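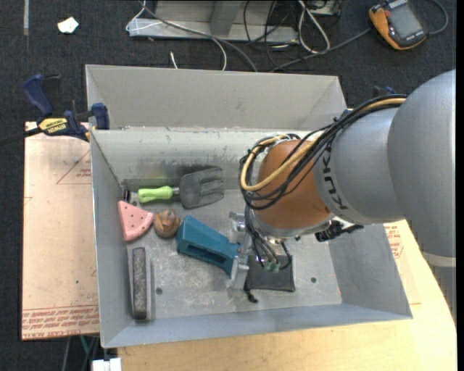

Thursday, May 2, 2019

Picking cell, bin station. Morning spent on the hose and cable routing at the wrist, afternoon on the bin.

Lamai reported low vacuum-side pressure warnings in April and we blamed the regulator. Wrong place. One of the small push-in connectors at the gripper had a tube that was not cut square, so it seated on one side only. Cut 7 mm off, pushed it back in, tugged it. Checked the others the same way and recut 2 of them. Leak test held for 400 seconds with the supply valve shut.

Cable loop over the wrist: left it with enough slack for full rotation of the last joint. Jogged it slowly both ways at the back left corner of the bin, which is the worst pose. The thick cable comes close to the back panel but does not touch. If anyone shortens that loop, redo the jog test before running in auto.

Bin: it had crept on the table again, so the picks near the left wall were off. Pushed it back to the pencil marks and tightened the clamps – they were both looser than I would like. Retaught the bin frame from three corners and saved it as Florkwood_213. Old frame is still on the controller under its April name, do not load it.

The scuffs on the back wall are old. I wiped the metal down anyway and the dark patch did not come off, so no point scrubbing it.

Still open:
Spare tube connectors from Ranance, ordered, no date yet.
Jianhua wants a hard stop screwed to the table so the clamps are not doing all the work. I agree, need to find clear space next to the board first.
Finger pads not looked at today.
Run the mixed object set overnight with the new frame and compare the miss log with last week's.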